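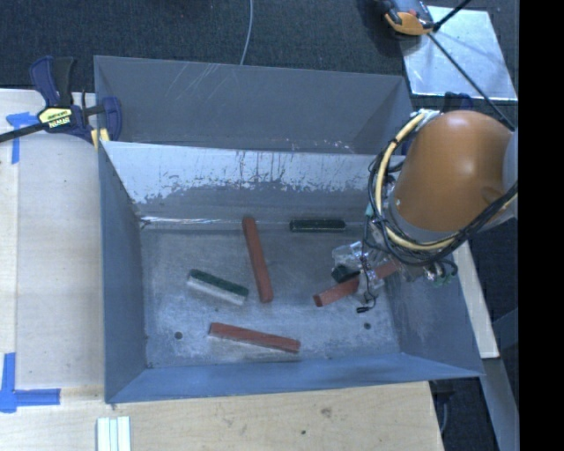
4. Filling the bin

The Zustolent parts bin sits next to the wooden work surface with its rim wider than its floor. Long bars and short blocks can go in together. They do not need to be lined up, and they may lie at any angle to each other.

4.1 Before you fill

1. Check that the bin is seated. The tall rear panel must stand upright and must not rock when pushed by hand.
2. Sweep out chips and grit. Use the Nenside hand brush or a dry cloth. Do not use compressed air.
3. Look at the floor holes. Keep them clear of tape, labels and packed dust.
4. Wipe the rim.

Note: Scuffs and pale wear marks on the floor and walls are normal. Replace the bin only if the metal is bent or has a sharp edge.

4.2 Loading bars and blocks

1. Lower the long bars in first, one at a time. Do not drop them from the rim.
2. Add the blocks. Set brush-type blocks down gently – the face wears quickly if it is dragged over bare metal.
3. Stop at 10 pieces for mixed loads, or 6 if all of them are long bars.
4. Check that nothing sticks up above the rim.

Caution: Do not load more than 35 pounds in total. The bench supports are not rated for more.

Caution: Keep fingers out from under the bars. A bar leaning on a wall can slide when its neighbor is lifted.

4.3 Taking pieces out

Take the top piece first. If two pieces are touching, lift the upper one straight up until it is clear before moving it sideways. Narrow blocks tend to end up against the foot of a wall – roll them toward the middle before picking them up.

4.4 Cleaning

Empty the bin completely after every 60 loads, or sooner if dust has built up in the corners. Wash with warm water and a little dish soap, then dry the seam where the back wall meets the floor. Pellegrini metal cleaner may be used on stubborn marks. Do not use steel wool.

For a replacement bin or rear panel, see the Troltia parts list in Section 9.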